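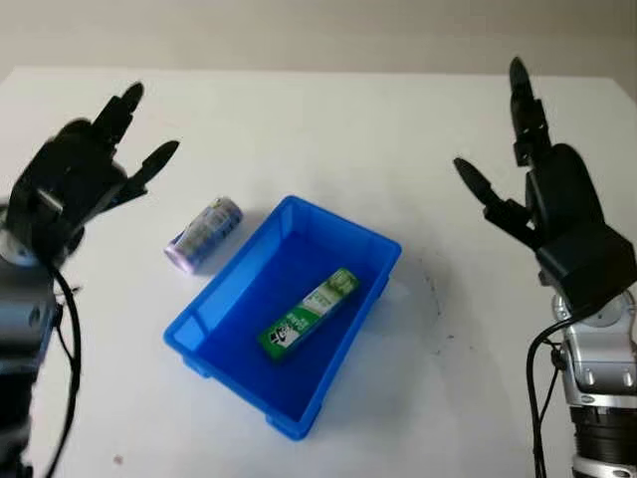 Reading time: 4 min

Talk notes - teaching by hand, teaching by remote. Slot is 15 mins incl. questions so keep moving.

OPEN
Hello, thanks, who I am, Nevero, the Drodstead site. Don't do the long version of the company history.
Ask the room: who has ever tried to explain tying a shoelace over the phone? Pause. Let them laugh or not.
Same trouble we have. We know how to pack a tray. We can't write it down well enough for a machine. So we show it.

TWO WAYS OF SHOWING
1. By hand. You take hold of the arm, motors go slack, you push it through the job. It records the joints.
Good: quick, you feel the weight, no kit to buy.
Bad: your own arms get in the cameras. And two arms with fingers on them - you'd need two people, and they'd bump heads. We tried. They bumped heads.
2. By remote. Operator sits back from the table, moves their own hands, robot hands follow. Cameras see only the robot and the table, same as they'll see later when its working alone.
Good: clean pictures, both hands at once, fingers as well.
Bad: no feel. None at all on our setup. You learn to squeeze with your eyes. (say this slowly, people like it)

WHY WE PICKED REMOTE
Started the year doing it by hand at Drodstead, swapped in June. Mention Lockyer lent us the first control gloves, thank them properly.
Main reason was the fingers. With a plain two-jaw gripper I'd still push it about by hand, no shame in that. Say so, half the room will have plain grippers.

THE TASK
Tray packing. Blue tray, white table, boxes and cans. Point at: long box lying in the tray, can on its side just outside it.
Sounds dull, is dull, that's why we want it done by a robot.
What's hard:
- can on its side rolls if you brush it. Come down from above, thumb one side, fingers the other
- tray sits skewed on the table, on purpose. If its always square the robot learns "square" and then falls over on the first crooked one
- long thin box takes the long way of the tray or it won't lie flat
- tray rim. Thumbs catch it. Everybody's thumbs catch it
Each run: start hands up and open, do one item, finish hands up and open. Same start every time matters more than we thought, it gives you a clean cut between runs.

WHAT MAKES A GOOD SHOWING
Slow but not stop-start. New operators freeze while they think, and the robot learns the freezing. We had a policy that hovered over a can for 8 seconds every single go. Turned out that was me, choosing. (own up to it)
Decide before you move. Say the plan out loud if it helps.
Leave mistakes in if you recover from them. Drop the can, pick it up, carry on = useful. Drop it and swear and reset = bin it.
Don't get clever. If there's one operator who flips the box with a finger and everyone else lifts it, the robot does something halfway and its horrible.
Agree the grip first. We now have a one page sheet, happy to share.

NUMBERS
Keep this short!! 178 showings kept for the tray task. Threw out over a third, mostly early ones. Someone will ask whether thats a lot. Answer: for one tray and one table it was enough to get going, for a new shelf you start collecting again. Don't promise success rates, the tests on the second table aren't finished.

PEOPLE BIT
Operators get tired. Shoulders mainly, hands held up in the air. We do 2 short sessions with a proper break in between and the last few runs before the break are always the sloppy ones. If you only remember to check some of your data, check those.
The best operators weren't the engineers. They were from the packing line, they allready know where the box wants to go. Pay them for it as skilled work, its skilled work.

WHAT WE GOT WRONG
Lag. Tiny delay between operator and arm, thought it was fine, it made everyone overshoot. Fixed the network before we fixed anything else, should of done it first.
Cables. Check the slack by the wrists before each session.
Labels. Called one run type "place" and another "put". Weeks of that.

NEXT
Same rig goes to the Fotard trial, deeper trays, mixed items. Want to try a hybrid: remote for the whole job, then by hand to fix just the one bad bit. No results yet, say no results yet.

QUESTIONS
Likely: cost (dodge, refer to Nevero sales), safety (arms are slow, nobody within reach while its live), can it learn from video of people (ask me next year).
If no one asks anything, tell the shoelace thing again from the robot's side.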